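Tuesday, late

Spent most of the day on the shared cell rules. Masanobu Tsuji sent back my draft with notes in the margin, mostly fair. He wants the part on two arms working close together to stand as its own section. I had it buried under speed limits, where an operator would never look.

We agreed on three things before lunch. The stop button gets tested at the start of every shift, and the person who tests it signs the sheet. Reach zones are drawn up for each task and kept with the program, so an old drawing can't be used with new code. Cables are checked by hand along their full length with the power off – ties too, because a slack loop near an elbow will find something to catch on.

The Cuevas people asked for a fixed gap between grippers at all times. I said no. Some jobs need the two ends to meet, and a rule that gets broken on every handover isn't worth printing. I wrote that contact is allowed only at low speed and only in steps marked for it. Tsuji added that the marking has to be in the program and in the written procedure. Fine by me.

Went through the Turnerum incident log in the afternoon, 382 entries. Of those, 165 were stops with no cause written down. That bothers me more than the collisions. I put in a line that a cell doesn't restart until the cause box is filled, even if all it says is "unknown."

Still to do: the section on small loose parts, and an answer to Wiltodia about training hours. Clause 3 needs a shorter title. Back is sore from that chair.

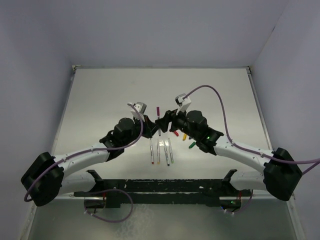 Who may restart a cell after an unplanned stop?
The operator signed in for that shift, once the cause box on the stop sheet has been filled in.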